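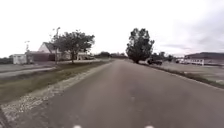
A paved road with gravel and grass beside it.

What Is Beside a Road?
A resource for young readers, Willham Department of Streets

A road is made of several parts, and each part has a job. The top layer is called asphalt. It is a mix of small stones and a sticky black material called binder. Sunlight and traffic turn new asphalt from black to gray over time.

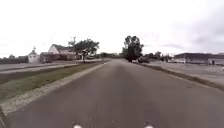
Rainwater must have a place to go. Engineers build most roads slightly higher in the middle, so that water runs to the sides. A curb is a low edge that guides the water along. The pale curb on the left is made of concrete, and gravel lies next to it. Water can sink between loose stones and into the soil. Grass also takes in water, and its roots hold the soil in place.

Words to Know
Median: a strip of land between two roads or paths.
Verge: the ground along the edge of a road.
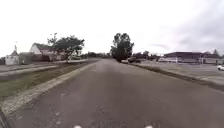
A strip of grass separates the road from a second paved path.

Staying Safe
Children should walk on a sidewalk or path where one is provided. Before crossing, stop at the curb and look left, right and left again. Cross with an adult.

Text by Nelli Juntunen. Reviewed 15/11/2025.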